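Ticket 302: Cell fails the pre-run check, cables and shared zone
Queue: Flokbridge cell safety
Priority: normal
Status: open, waiting on re-check
Opened by: cell lead, Vollotow bench

Summary

We moved the two-arm cell over to the new Jevitz house rules in June, and the first full walk-through stopped at step 4 (cable clearance) and again at step 7 (shared zone). I'm filing both under one ticket because the fixes touch each other. Good news first: the new checklist caught both before a full-speed run, and I'm really happy with how quickly it got us there!

What the rules ask for

Step 4: no loose cable inside the reach of either arm, and slack at every joint has to be held so it can't hook a gripper or a fixture.
Step 7: only one arm may be inside the tray zone at a time. The other one stays parked outside until the zone flag clears.
Step 9: nothing on the bench that isn't on the job sheet.

Log

8:10. Read the zone file on both controllers. The right arm had the new one. The left arm still had the old one, which has no tray zone in it at all. So the left arm would have gone straight in with the flag up. Great catch for step 7.

8:35. Copied the new zone file to the left controller, restarted, compared the two line by line. All 43 lines match now.

9:05. Slow jog, both arms, dry program. Flag goes up when the first arm enters, second arm waits. Did it again with the arms swapped, same result. Tried to force a conflict by setting the wait timer to 2000 ms on one side only, and the cell stopped with a clean fault message. Love it. Timer put back to the shared value.

9:50. Cable check. Worst spots are the wrists and the elbows, where the loops swing wide when an arm folds back. The old practice (the binder says 1992, and it reads like it) was one tie at the base and hope. The new rule wants a tie on both sides of every joint, with the slack measured at full fold. It takes longer, but you can move the arm by hand afterward and feel the difference.

10:40. Bench check for step 9. Lamp and its lead are not on the job sheet. Either they go on the sheet with a fixed spot or they come off the table before a run. My vote is off the table.

11:15. Abdelaziz template for the tray position is fine, but it only gives the center point. Two people can both follow it and end up with the tray at different angles. Asking for a corner mark as well.

Still to do

- Cable ties at wrist and elbow, both arms
- Lamp decision, then update the job sheet
- Corner mark added to the template
- Repeat steps 4, 7 and 9 from the top, with a second person reading the list out loud

Please don't close this when only the zone file is signed off. Step 4 is the bigger job.

Attachments 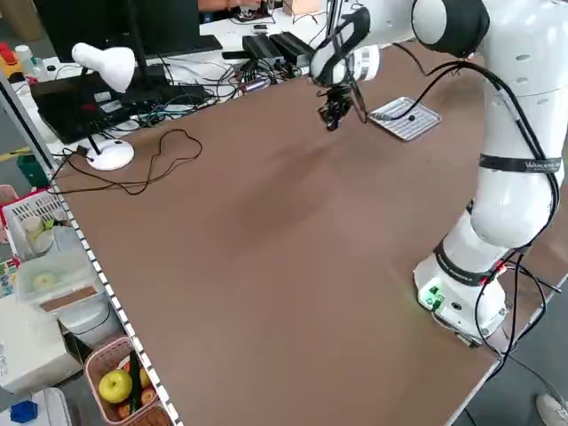
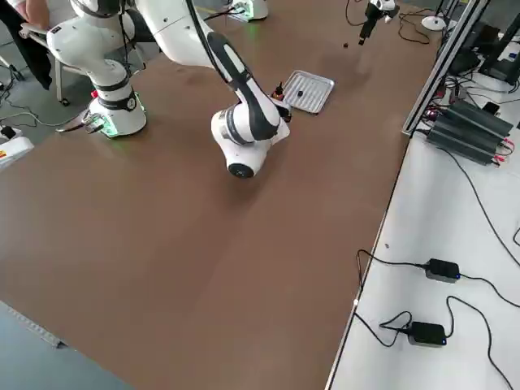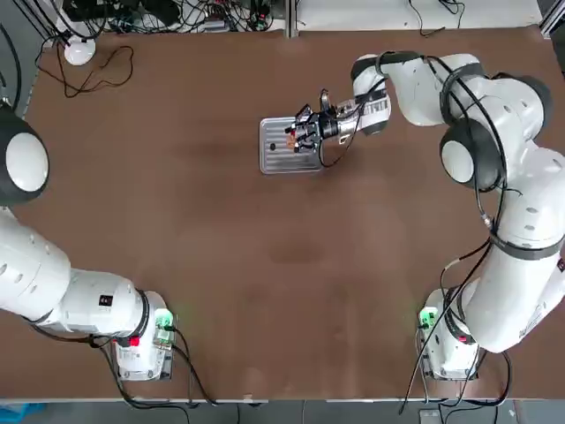
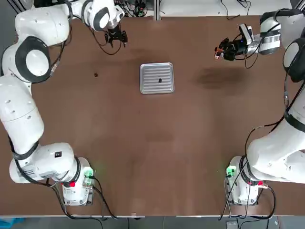

Last attachment: one gripper on each side of the tray, both held above the table.

Related tickets
Zone flag stays up after manual stop
Job sheet template: add a field for lamps and tools
Cable slack at full fold, how to measure
Vollotow bench: pre-run checklist, questions and answers
Old binder pages to retire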